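## How many demos before the bottle sorting stops being daft?

**flunura_bench** wrote:

Right, I'm after some opinions. I've got the two arms going on the recycling task, bottles and cans off the tabletop and into the bin, and I'm recording it all by teleop.
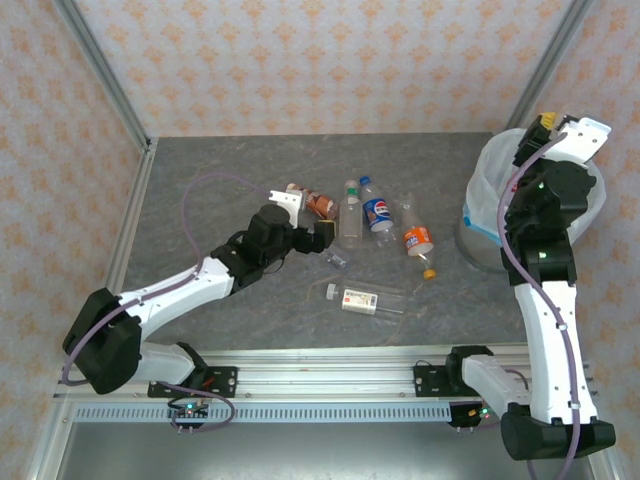
I've got 80 episodes so far and the policy I trained on them is hopeless with anything lying at an angle. Straight on, lovely. Angled, it dithers about and then shuts the gripper on thin air. Do I just keep going, or am I recording the wrong stuff?

**Druso** wrote:

Keep going! 80 is nothing for a two-arm task. I didn't get anything decent until I was well over 90, and mine was only folding flannels.

**calloway_k** wrote:

Disagree with Druso, sorry. More of the same gets you more of the same. How are you setting the bottles down between episodes? If you place them by hand you'll be tidier than you think (I certainly was). I chuck mine in from a tub now and leave them where they land.

**flunura_bench** wrote:

Ah. By hand, yes. And I do tend to start with whichever one is nearest the left arm, so the right one spends ages just parked up waiting its turn.

**zandarel** wrote:

I'd sort that out first. If one arm is idle for most of every episode, the model learns that idle is what it's for. Record 20 where the right arm goes first and see what changes.

**Druso** wrote:

Fair, but don't bin the old ones - mix them in. I threw out a whole set last December and regretted it.

**calloway_k** wrote:

I'd bin the hesitant ones though. Any episode where you fumbled the grab more than 2 times, out it goes.

**zandarel** wrote:

No, keep the fumbles! That's how it learns to have another go.

**flunura_bench** wrote:

I'll do the 20 with the tub method, right arm first, fumbles kept in a separate folder. Then I can train with and without and you two can argue over the results.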